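Boards > Commercial Property > Buying and Leasing > Small Industrial

Search this board Advanced Go

Skullow Road building, parcels not merged yet. Walk away or wait?

gravel_lot
I have an offer in on a two-building property on Skullow Road in Geddale. Front building is 2978 sq ft, office and showroom. Back one is 1428 sq ft, plain storage with one roll-up door. They sit on separate parcels and the seller says the county is "working on" combining them. My offer has the merger as a condition. The seller's agent now wants that taken out and a credit given at closing instead. Has anyone closed with this still open?

dockplate77
Don't take it out. Once you close, the seller has no reason to answer the county's letters. I bought a shop with a lot line running under the office and it took two years to clear up. The bank would not refinance until it was done.

gravel_lot
That's my worry. The listing does say "merger in process", for what that's worth.

tiltup_tess
It's worth nothing. Call the county planning counter with both parcel numbers and ask if an application has been filed. They'll tell you over the phone.

I disagree with dockplate on the rest though. Two parcels can be a good thing. You can sell the back one later. Check that each has its own road access and enough parking by itself.

dockplate77
The back building has no frontage, going by what he wrote. So he can't sell it without an easement anyway.

gravel_lot
Correct, no frontage. The driveway runs down the side of the front building and it's 142 feet long.

Other thing I wanted to ask. The break room in the front building was redone last year and the agent keeps bringing it up as if it adds to the price. New cabinets, new counter, new sink.
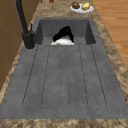

Break room sink and counter, front building

tiltup_tess
Looks fine. I wouldn't pay extra for it. Tenants ask about power, door height and the roof, in that order.

halfbay
I would pay something for it. I rent out a place near the Kashindye yard and the break room and bathrooms are the first thing office tenants look at. Warehouse tenants don't care. Depends who you plan to put in there.

gravel_lot
My own business goes in the front. Back building would be rented, probably month to month.

halfbay
Then it's for you. Decide if you like it.

dockplate77
Ask for the permit on the break room. If they moved plumbing there should be one. Same for the roof. "Repaired" on a listing can mean a bucket of patch.

gravel_lot
Update. Called the county. No merger application on file for either parcel. There was a phone inquiry and that's all. The agent says he was told otherwise by the owner. The permit for the break room does exist and was signed off. Roof was 300 sq ft of new membrane over the showroom and nothing on the back building.

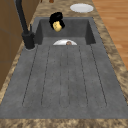 Same sink, drainboard end

tiltup_tess
So "in process" meant one phone call. I'd keep the condition, or have money held in escrow until the merger records. A credit only helps if the merger goes through without trouble.

halfbay
Escrow is the normal answer. Get a surveyor's quote first so you know how much to hold. And put an end date on it.

dockplate77
Still say no close before it's recorded. Escrow money doesn't fix a setback problem. If the back building is too close to the old line, you want to know that now.

tiltup_tess
A survey tells you that before closing. He doesn't need to wait for the county to learn where the wall is.

gravel_lot
Survey is ordered. I offered escrow and the seller has until 28th May to answer. Inspection is being done by Ketix, who also did my last place. I'll post what comes back.

3 comments from readers

mudflap_mike: Check the water meter too. Two parcels sometimes means two base charges even if only one building has a bathroom.

rn_storage: We closed with escrow on a similar deal and it recorded in four months. The seller signed everything at closing ahead of time, which helped a lot.

padlock9: Does anybody know if combining parcels changes the tax assessment? Ours went up the next year but so did the neighbors'.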